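Ticket: outgoing mail stuck in queue, Gosik relay
Status: open, waiting on vendor
Opened: 13 June 2020
Priority: high

Problem
Newsletter for the Ullia list went out in the morning batch, stopped partway. 300 messages in the batch, 283 sitting in deferred. Rest delivered fine. Users on the Huamán office accounts also say normal one-off mail is slow, some of it bounced back with a timeout.

Tried so far
Restarted the mail service – no change. Flushed the queue by hand, a couple went through and then it stalled again. Checked disk, plenty of room. DNS resolves from the server. Certificate is good until July so not that, but needs renewing soon, seperate ticket please.

Log says "connection timed out" to the Gosik relay on the main port. Not an auth error. Same login works from my laptop on a different network, test message arrived in seconds.

Update
Grasport support replied. They say no outage on their side and asked for headers and a trace. Sent both. Trace dies 2 hops out, right after our own firewall. So probably us.

While waiting, put the notice up on the intranet status page so people quit resending. Text is "Outgoing mail delayed, please do not resend".

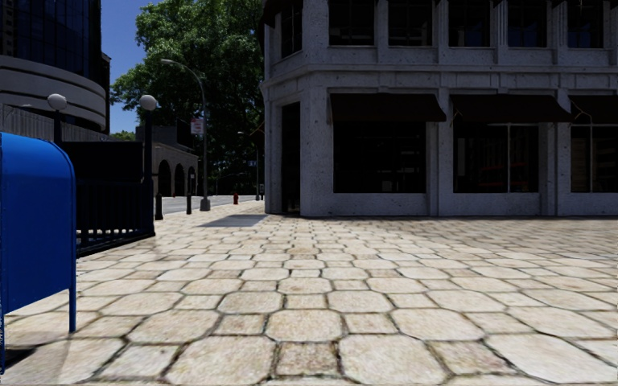

Blue mailbox and lamp posts

Update
Found something. Firewall has a rate rule on outbound mail, looks like it came in with the last firmware. Limit is set in bytes not kilobytes, value is 4000. Anything bigger than a short plain note trips it and then the whole connection gets held. Would explain why the tiny test messages went thru and the newsletter didn't.

Changed the rule to log only. Queue started moving right away. Down to a handful deferred, all of them old bad addresses on the Ullia list.

Still to do
– ask Grasport if the rule is a default in the new firmware or if somebody on our side set it
– Huamán office has the same firewall model, check the rule there too
– clean dead addresses off the Ullia list
– take the banner down once the queue is empty
– raise the alert threshold, we got no warning at all on this one

Leaving open until Grasport answers about the default. Don't reboot the firewall before then, not sure the rule change was saved to the startup config.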